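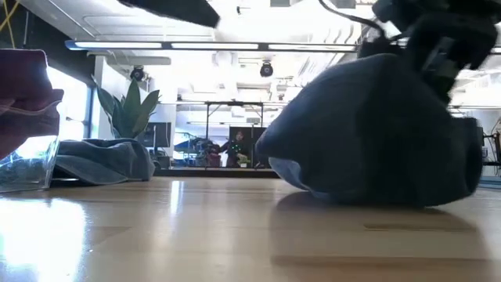
Gripper on the navy cloth, with daylight coming in from the window side.

Gripper comparison, soft goods table
Pre-run and post-run checklist with comments
Inspected by: Noreen Ó Flaithearta
Second check: Peadar Cullinane
Grippers under comparison: Grasthorpe (current set), Prarnska (loan set)
Controller: Vosatex, both sets

Mark each line OK, FIX or N/A. Anything marked FIX is closed out before the arms are powered for a counted run. Comments go under the line they belong to.

1. Area and access

1.1 Emergency stop pressed and reset, both sides — OK
1.2 Floor clear where the operator walks — FIX
Cables on the left side loop across the floor between the desk and the table. Nothing is pulled tight, but you have to step over them to reach the left arm. Gearóid Dunne to fit a cover strip.
1.3 Frame braces and rail bolts, hand check — OK
1.4 Table clamps tight — OK
The clamps on the back edge took a quarter turn. Same as last time.
1.5 Glare on the tabletop checked in each camera view — FIX
Strong reflection on the wood from the windows in the side view. The overhead lights show up in it too. The fabric still reads fine but the clear containers get lost against the glare. Try the blind half down on Friday and compare.

2. Arms at rest

2.1 Both arms hold position with the brakes on — OK
2.2 Grippers closed and empty before the start signal — OK
2.3 Fingertips clear of the containers — FIX
Left gripper parks very low over the maroon cap. I would like more room than that when a second person is reaching in to reset the bin. Peadar agrees. Raise the park height on the left and leave the right where it is.
2.4 Center of the table empty — OK
2.5 Plant clear of the left arm's sweep — OK
Swept at slow speed. Still prefer it moved to the desk.
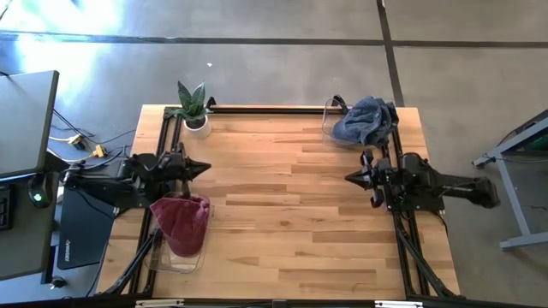

3. Grippers

3.1 Finger pads, wear and cuts
Grasthorpe — OK. Light polish on the pads after 477 cycles, no cuts.
Prarnska — FIX. 347 cycles and one pad is lifting at the corner. Glued back once already. Ask Liew for a spare pair before December.
3.2 Pinch force at the lowest setting
Grasthorpe — OK
Prarnska — OK, but it closes faster than the number on the screen suggests. Keep hands out until the controller shows idle.
3.3 Release, no fabric caught in the finger joint
Grasthorpe — OK
Prarnska — FIX. Thin hems caught 6 times on the loan set, 2 on ours. Jarlath Lenihan cleared all of them with the power off, as he should. Please do not pull fabric out of a live gripper.
3.4 Wrist cable has slack at full turn — OK, both sets
3.5 Mounting screws marked with paint pen — OK, both sets

4. Cameras

4.1 Mounts tight — OK
4.2 Lenses wiped — OK
4.3 Motion blur at full speed
Noted, no fix needed. The fingers smear in the side view when the arm is moving. For judging grip, use a slower pass.

5. After the run

5.1 Arms parked, power off, key out — OK
5.2 Caps and cloths shaken out and checked for pad rubber — OK
One black crumb, kept in an envelope taped to the log.
5.3 Containers checked for cracks — OK
5.4 Log signed by both people — FIX
Only my signature so far.

Open items: 1.2, 1.5, 2.3, 3.1 (Prarnska), 3.3 (Prarnska), 5.4
Copy to: Gráinne Nic Aodha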